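214 shares
11 comments

The Long Wait for a Countertop

Stone is back. Or it never left, depending on who you ask in the showrooms along the river in Brelance, where slabs lean against each other in cold sheds and couples stand around in winter coats not saying much.

It's a strange way to shop. You pick a piece of a mountain by standing in front of it. Too gray? Too busy? That vein on the left, does it go over the sink or get cut out altogether? You have maybe twenty minutes before the next appointment. Then you sign for it and go home and worry.

I did this in April. Went in for quartz, came out with a marble slab on hold and a sheet of care instructions I have read more times than my lease.

The price first, because everybody asks. The cheapest quote I got was $2000, installed, for a kitchen you can cross in four steps. The top one was over $3000. Same stone, same town, same guy doing the measuring as far as I could tell. The difference was in the edges and the sink cutout, and in something called a handling fee, which one yard wanted $800 for and another had never heard of.

Ask about the handling fee. Ask early.

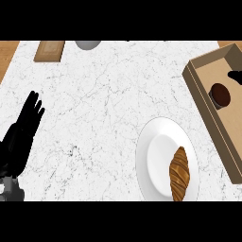 FROM THE HOME DESK
By our kitchens columnist

Then the stains. Marble marks. Lemon juice, vinegar, tomato, red wine, the bottom of a wet can. People in the trade call it etching, and they say it with a shrug, the way a mechanic talks about brakes. A sealer helps with stains but does nothing for etching, and a lot of buyers only find out after the first dinner party.

At Stutard, a small yard behind the bus depot, they keep an old piece by the register that's been used as a lunch table for years. Coffee rings, dull patches, a chip on one corner. They make customers look at it before they put down a deposit. Some walk out. Most don't, I was told, and the ones who stay rarely call to complain.

Varkel goes the other way. Bright showroom, free espresso, everything polished until you can see your teeth in it. Nice people. But I had to ask three times before anyone mentioned lemons.

I like honed better anyway. It's the matte finish — softer to look at, and the marks blend in as it ages. Polished shows every one. If you have kids, or you cook with the windows open and the radio on and stuff flying everywhere, get honed. Or get quartz. Quartz is fine! It doesn't love a hot pan, thats the catch, so keep a board or a trivet close by. You'd want one on marble too.

Color is where couples fight. White with gray veining still sells best, by a mile according to both yards. Green is having a moment. Black looks great in pictures and shows every crumb. One fabricator told me he can guess how a visit will end by who touches the slab first, and I beleive him.

Seams are the other thing. A long run of counter may need one, and where it lands matters more than you'd think. Mine was going to fall right beside the stove. I asked for it to move. It moved, no charge, one phone call. Get the seam drawn on paper before anybody cuts.

Then you wait. Zhong, the fabricator my yard uses, was quoting 11 business days from template to install. Fair enough. It was longer. There was a cracked blade, then a truck problem, then the old cabinets turned out to be out of level and had to be shimmed. I washed dishes in the bathtub. I ate a lot of toast standing up.

Install itself took a morning. Two people, a lot of grunting, a bead of silicone, and a warning not to lean on the sink until the next day. I leaned on the sink.

First etch came that same week. Half a lime, left face down while I looked for the salt. A pale little ring near the faucet, about the size of a quarter. I was sick about it for an evening. Tried baking soda, tried a polishing powder from the hardware store, made it slightly worse.

Now there are more of them and I've stopped looking. Mostly.

Shared 214 times
Read all 11 comments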